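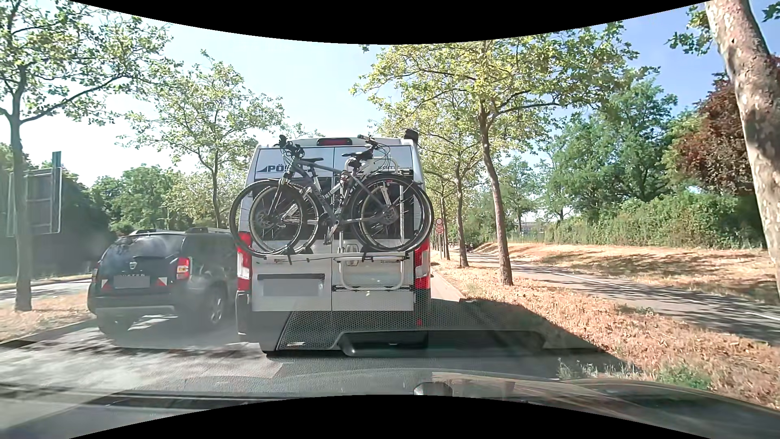

Trying Out the Listis Road Kit: Sign Reading and Following Distance on Ordinary Roads

Project report, Mobile Robotics elective
Matěj Koubek

1. What the project was

For this project I had the Listis road kit for a full term, and I got to do what I have wanted to do since the first lecture on perception: put a real driving vision system in a normal car and see how well it understands a normal road. The kit doesn't steer or brake. It watches, it keeps a running model of what is ahead, and it tells the driver (or the laptop on the back seat) what it thinks. Listis sells it to schools and small workshops as a first step toward driver assistance and automated driving, and that's how I judged it.

I asked two questions. Does it read speed limit signs well enough that another program could rely on the result? And does it keep hold of the vehicle in front when that vehicle has an awkward shape?

My supervisor, Dr. Yordanov, added a third one halfway through: could another student pick the kit up in the fall and get going without me? I come back to that near the end, with some opinions.

2. What you get

The box holds a wide-angle camera with a windshield mount, a small computer about as big as a thick paperback, a power lead for the car, and a card with the login details. Everything else is software. There's a live view in the browser, a recorder, and a message stream you can subscribe to from your own code. The stream is the best part of the whole product. Each message gives you an object type, a distance, a confidence score and a track number, and the field names are ones you can guess without opening the manual. I had my first little script printing distances the same evening!

Mounting is simple but fussy. The camera wants to sit high and close to the middle of the glass, and the calibration page keeps complaining until it's level. My first try took most of a Saturday morning, mainly the fault of a mount that had crept down the glass while I was parked in the sun. I wiped the windshield with alcohol before trying again and it stayed put for the rest of the term.

3. Where I drove

I used two routes. The first runs from the campus lot through Sketcombe and back, with lots of side streets and parked cars. The second is the main road toward Liditz, with trees along both sides and a grassy median. I liked the second one more as a test. The tree shadows fall right over the lane, the light jumps between bright and dark, and there was a stretch of roadworks with temporary signs. A friend drove every time and I sat in the back with the laptop, so no one was looking at a screen while driving.

All the runs were in daylight and dry weather. That's a real limit on what I can claim, and I've tried not to forget it below.

4. Reading signs

To check the sign reader I went through the recordings by hand and labeled every speed limit sign that I could read myself. That gave me 896 sign views. One sign counts several times in that number, as I labeled it again whenever the car had come noticeably closer. Labeling is dull work, but it taught me more about the kit than the manual did. After an hour of it you start to feel where the software will struggle.

The round signs on plain posts were the easy ones. On the open stretches with a 70 limit, the kit usually had the number early and held on to it until the sign was past. Having a matching sign on each side of the road helped a lot. The software treats the pair as one piece of evidence, and if a tree or a van blocks one of them the other is often enough.

Roadworks were harder, and far more interesting. There the limit sign sits under the triangular warning sign on the same post, and the post stands low in a heavy base near the curb.
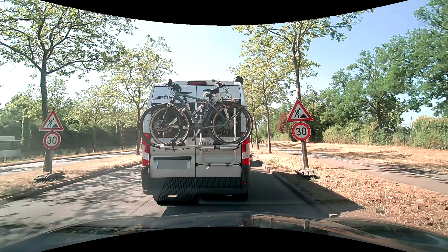 Figure 2. Temporary 30 limit under the roadworks warning, signed on both sides of the road.

With the default settings the kit sometimes merged the triangle and the circle into a single object and then had no idea what to call it. You could see the confidence score sag just when it ought to be climbing. There's a setting named "stacked signs" that is off out of the box, and switching it on fixed nearly every case I had. I think it should be on from the start. I wrote to Listis support to say so, and got a friendly reply from someone who had clearly opened my log files. They told me the setting costs a bit of computing time, and that they are thinking about making it the default for newer units.

The other problem is knowing when a limit ends. The kit reads what is on the signs, and it does that well, but it has no map. If the sign that lifts a temporary limit is missed, the lower number stays on the display until the next sign comes along. For a driver that's mildly annoying. For a program that sets a target speed it would matter a great deal, so I wrote a small filter that marks any limit as "old" after 60 seconds without a fresh sighting. It's crude and I'm a little proud of it.

5. Following the vehicle ahead

I expected this part to be boring. We had a white camper van in front of us with two bicycles mounted across its back doors, and it turned out to be the best test object I could have asked for. Most of what a camera would use to recognize the rear of a van was behind wheels and frames. The wheels even reached past the sides of the body, so the outline was a mess.

The kit's first answer was lovely: one van, two bicycles, all at the same distance. Correct in a way! But in the message stream a bicycle is a thing that may have a person on it and may swerve, and the kit handed out separate tracks with separate predictions. My test follower program picked whichever object was nearest, so it kept hopping between a van and a bicycle. The distance itself barely changed, yet the track number did, and every change reset my smoothing.

I tried a few ways around it. Raising the confidence limit got rid of the bicycles but made the kit slower to pick up real cyclists on the Sketcombe route, and I didn't like that trade at all. What worked in the end was a grouping rule. If a bicycle overlaps a larger vehicle and keeps the same distance for 100 messages in a row, my program treats it as cargo. It goes straight back to being a bicycle as soon as the distances drift apart.
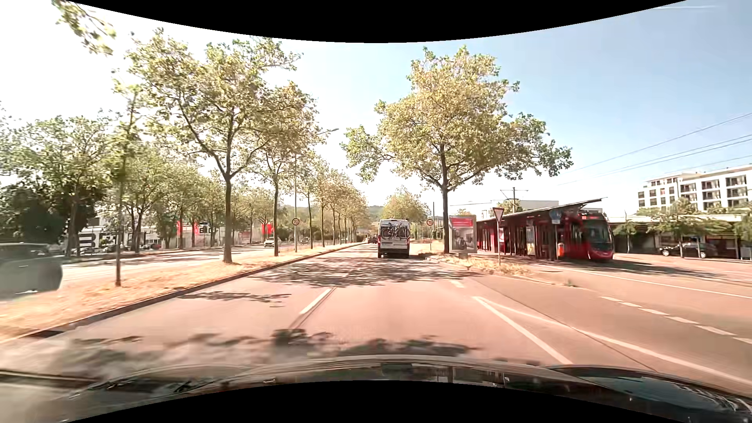
The rule held up on the wider parts of the road too, where the lanes split and there's a lot more for the software to think about. Side lanes were the thing I worried about most, as the kit draws its own idea of "my lane" and chooses the lead vehicle from that. Where a solid line peels away to the right, the lane guess wobbled briefly on some passes and then settled on the correct branch. Strong tree shadows bothered it less than I had feared. Dark bars lying across the pavement look a lot like an edge to a simple line finder, and my own line finder from last year would have been hopeless there. The Listis one seems to look for paint that runs the right way and ignores the rest.

Trams are listed as a supported object type, and they came through as trams. I had no way to test how well their distance is measured, so I leave that open.

6. Things I would change

The manual needs a page on carried objects. Bike racks are common in summer, and roof boxes and trailers must cause similar trouble. Even one paragraph saying "expect extra tracks" would have saved me two evenings.

The recorder starts a new file whenever the power dips, and on my friend's car the power dips each time the engine starts. You can join the files later with the tool that comes with the kit, but the tool wants the exact start times and you have to dig them out of the log.

The fan is loud. In a moving car you stop noticing it. On a desk in the lab, the people next to you will not.

And I would love a replay mode that feeds a recording back through the sign reader with different settings. At the moment you have to drive the route again to find out what a setting does, and then the light has changed and you can't compare fairly.

7. Could someone else pick it up?

Yes, and I hope someone does. A student who knows a little Python and isn't scared of a settings page could be reading live data on day one. The repository has my labels, the grouping rule, the "old limit" filter and a page of notes on mounting, including a sketch of where the camera sat in our car. Dr. Yordanov has the login card.

If I had another term I would do night runs first, then rain. I'd also put the grouping rule up against a car with a trailer. My guess is that it fails there, as a trailer swings out in corners and the distances won't match for long enough. The raw recordings from the Liditz road are in the lab archive for anyone who wants to try it before touching the hardware.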